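Abilio Villalobos
Thread on gray tabletops, or why yours still looks dirty after you wipe it.

1/ I've been refinishing and cleaning tables at the Merngate workshop since May. The most common complaint concerns matte dark gray tops. People scrub them, the cloudy patches stay, they scrub harder. Stop at that point.

2/ Matte finishes scatter light. Any residue, or any spot polished smoother than the rest, reads as a lighter blotch. Residue comes off. Burnished finish does not. 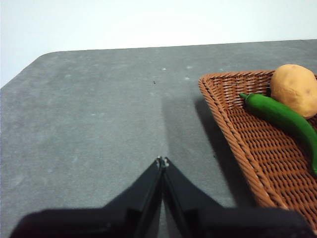 Charcoal-gray top, rounded corner. Faint light patches left and center, two small pale marks, one black speck.

3/ First pass: warm water, a drop of dish soap, soft cloth. Second cloth, water only. Dry it. Most of the haze I see in the shop is old spray cleaner, and this takes care of it.

4/ Pale dots get a fingernail test. If you feel an edge, it's probably a deposit. If you feel nothing, it may be a scuff in the finish - leave it for last.

5/ Lift specks with tape. Dragging grit under a cloth makes new scuffs.

6/ No melamine sponges. No furniture polish. I tried a Flusar pad on an offcut: 62 strokes and the matte was gone in a shiny oval.

7/ Check your work with a lamp held low, from 2 sides. Ceiling light hides streaks.

8/ Someone asked about the Nimholm wax. Haven't tested it on dark gray. Will post when I have.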